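Tusari – About Us

We are a small packing and snack box firm. Started with one table, a roll of tape and an order for 15 boxes from an office down the road. Now it's 991 regular addresses and we still do it all by hand packing, more or less the way we did then.

What goes in – crisps, biscuits, dried fruit, the odd sweet thing. Bags and small items go into plastic tubs, tubs go into the box. Divider in the middle if there's anything that gets crushed. Tall bags go in upright, small bits sit beside them.

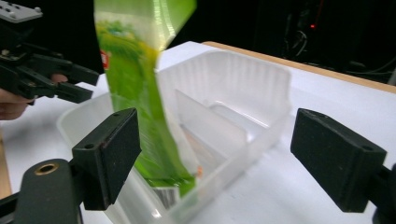
Why tubs? They get used again. Customers keep them for rice, pencils, screws, whatever, or send them back to us empty and we wash them. We tried card trays for a while (the Messina box, some of you will remember it) and they went soft in the post. Back to plastic in October and no complaints so far.

Three boxes at the moment:

Dradard – the big one, 40 items, for staff rooms and clubs
Messina – 15 items, mostly savoury, no nuts
Tristix – 13 items, the one for kids' parties, changes every month

All packed to order. We don't keep made-up boxes on the shelf. Takes longer, yes, but the dates are better and you can swap things out. Don't like salt and vinegar? Say so when you order. Swaps are free, up to four per box.

Bags get looked over before they go in. Seal, date, any splits. Anything squashed goes on the seconds shelf and is sold at the door, over 40 bags most weeks, cheap. Bring your own carrier. 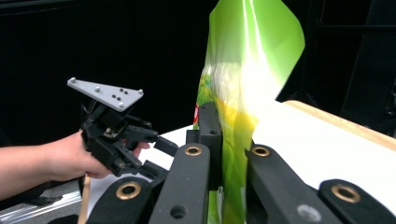

Can I send the tubs back without ordering again?
Please do. Drop them at the door or post them in any old box, lids on if you still have the lids. We take a bit off your next order but theres no need to place one.

We're open for collections in the mornings, orders online any time. Last posting dates for Christmas are on the delivery page. Trade orders, please email first so we can get the stock in.

Page updated December 2023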